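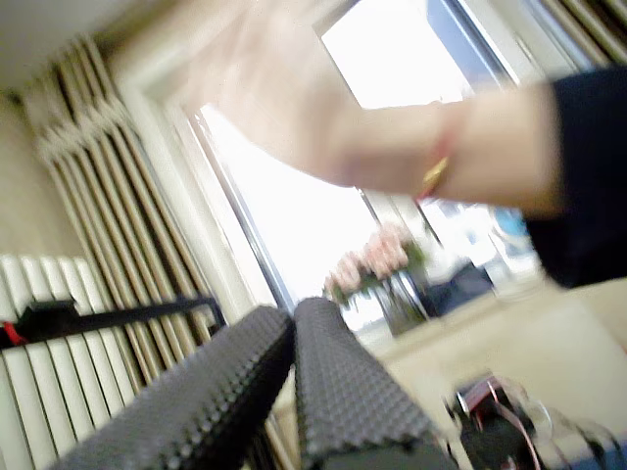 Ok so need a color decision by the weekend and my family is useless. Knitting the Nornetis cardigan (the Lempi Pesonen one, round yoke, long sleeves) and I can't settle on yarn. Body is 65 percent of the yardage so whatever I choose I'm stuck looking at it for months. Navy is the safe pick. I like how a nearly black navy sleeve looks with a thin gold bracelet, like in the photo, the gold gets that little glint next to the dark. But is navy miserable to knit at night?? Other options are gray-green or Custard, both from Suominen. Size 3 needles. Help.

*posted by tinkerback, 6/3/22*

---

Navy is miserable to knit at night. Yes. Did a whole pullover in it, dropped a stitch in the armhole and found it when I was blocking. Get a lamp or get another color.

*posted by Marlhouse*

---

Going to disagree with Marlhouse. It's stockinette for miles, you don't need to see it, you can feel it. I knit black socks at the movies. The yoke is the only part with any real pattern and you can do that in daylight on a weekend.

Custard though?? I made a hat in it. Looks like butter in the skein and like old teeth once it's knit up. Sorry.

*posted by purl_adjacent*

---

> Looks like butter in the skein and like old teeth once it's knit up

rude but accurate. I have 8 skeins if anyone wants them

*posted by dottie_k*

---

Bracelet person here too. Whatever color you pick check the cuff. The Nornetis cuff as written is a folded hem and it's loose, mine slid down over my hand and the chain kept catching on the inside of the hem. Pulled a float clean out. I redid it in 1x1 rib, two needle sizes down, and made the sleeve a bit shorter. Much better. Smooth bangle is fine, fine chain is asking for trouble.

Also wash your swatch. I use Prosano, cold, no wringing. Suominen grows when it's wet. Mine went from a nice fit to a bathrobe.

*posted by Garter Snape*

---

Never had it grow. Are you spinning it out first or hanging it? Don't hang it. Flat on a towel, leave it alone.

*posted by Marlhouse*

---

I did lay it flat. It grew. Not going to argue about my own sweater.

*posted by Garter Snape*

---
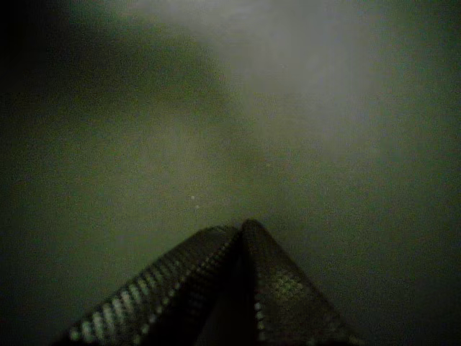
Thanks all, Custard is out lol. Gray-green is still in the running and I keep changing my mind, in the shop it was lovely and in my kitchen it went sort of swampy. The background in this one is pretty much the shade I'm scared of, that murky dim greenish gray. Some days I think it's moody and nice and some days I think pond. Would it be better with a heathered yarn? A little brown fleck in it maybe. And Garter Snape I'm stealing the rib cuff, did you decrease before it or just go down in needles?

*posted by tinkerback*

---

Both. Decreased evenly on the last plain round, k6 k2tog roughly, then the smaller needles.

*posted by Garter Snape*

---

I like pond. Pond goes with jeans, brown boots, everything in my closet. A flat solid in that color can look dead tho, so yes to heather. Hold it next to your face near a window before you buy, not under teh shop lights.

*posted by dottie_k*

---

Navy body, pond yoke. Done. Next.

*posted by purl_adjacent*

---

Oh no that's good

How much of the contrast would I need, the pattern says 3000 yards for the whole thing in the biggest size and I'm nowhere near that. Doesn't break it down by color anywhere I can see

*posted by tinkerback*

---

Buy one extra skein, same dye lot. I ran out on the button band in September and the new lot was visibly bluer. Still wear it, still bugs me.

*posted by Marlhouse*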